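Working Papers > Hetero > Small Things on Busy Ground > Section 3

3. The setting and the objects

3.1 Why the surroundings came first

Most earlier work on how people name small household things puts those things on a plain white sheet. We understand the appeal, but very few of us live on a plain white sheet! Things get dropped on patterned rugs, left on stone-look counters and lost against the wallpaper. The Hetero study set out to see what happens to everyday naming when the background has a life of its own, and the setting turned out to be one of the most enjoyable parts of the work to get right.

We settled on a corner with decorated walls and a softly veined floor. Both are domestic patterns that people know well, and they behave very differently to the eye. The wall pattern repeats, so it can be learned. The floor veining is cloudy and has no clear repeat, so a viewer is always meeting a fresh patch of it. Our readers were shown single pieces first and groups later, and the single pieces were chosen to be hard to pin down with one word.

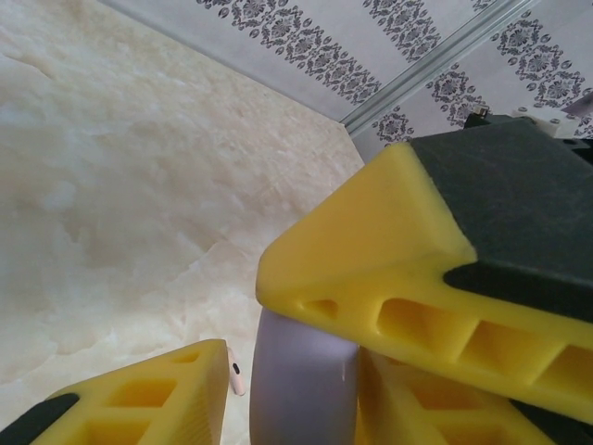

Figure 3. The pale lavender piece, edge-on.

The lavender piece became a favorite with everyone involved. Seen from the side it was "a wheel" to some readers and "a puck" to others, and one person held out cheerfully for "a very small cheese." Its color caused as much discussion as its shape. Lavender, lilac, light purple and gray all came up, and gray was more common among readers who had just been looking at the walls. We return to this in Section 5, where it matters a good deal for how we read the color terms.

3.2 Walls

The wallpaper is a damask in dark gray on a pale gray-white ground, with the ornament gathered into bands and plain stretches left between them. It is a pattern we came to admire. The large flowers hold the eye, the smaller teardrop shapes move it along, and the plain stretches give it somewhere to rest. Gerd Kröger, who papered several trial corners for us in Tastau, argued early on for keeping the bands horizontal, and he was right. With vertical bands, readers talked about the walls and forgot the objects altogether.

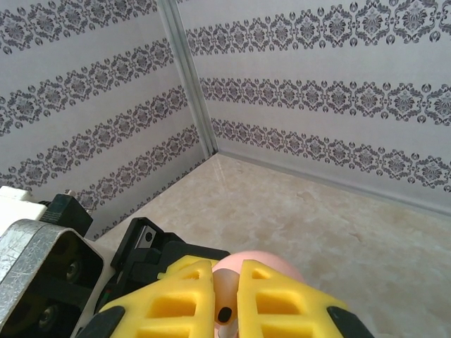
Where two papered walls meet, the bands change direction to the eye, and this has a useful effect. Readers who were asked to say where something was lying often used the corner as their anchor ("out from the corner," "on the corner side of the ball"), even though the instructions never brought it up. We had expected them to use the flowers. Out of 537 place phrases collected, nearly 300 leaned on the corner in some way, and the flowers hardly appear at all. A pattern that strong, and people simply talk past it!

3.3 Floor and small things

The floor is beige with a light marbling. Pale objects sit quietly on it and dark ones jump out, which gave us the range we wanted without any change of lighting. In the February trials we had used a darker surface, the Veloso board, and the pastel pieces were so easy to spot that there was little left to study.

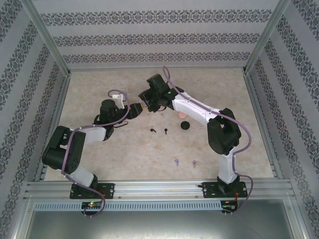
Figure 4. Small objects on the marbled surface, patterned wallpaper around them.

The pink-peach ball was named fastest and with the least argument, and "ball" was nearly always the first word out. The flat black disc was just as easy to find and far harder to name. "Cap," "lid," "button" and "rubber thing" were all offered by the 18 readers, several of whom changed their minds partway through a sentence. We kept every version, including the abandoned ones, and they are coded separately in the tables that follow.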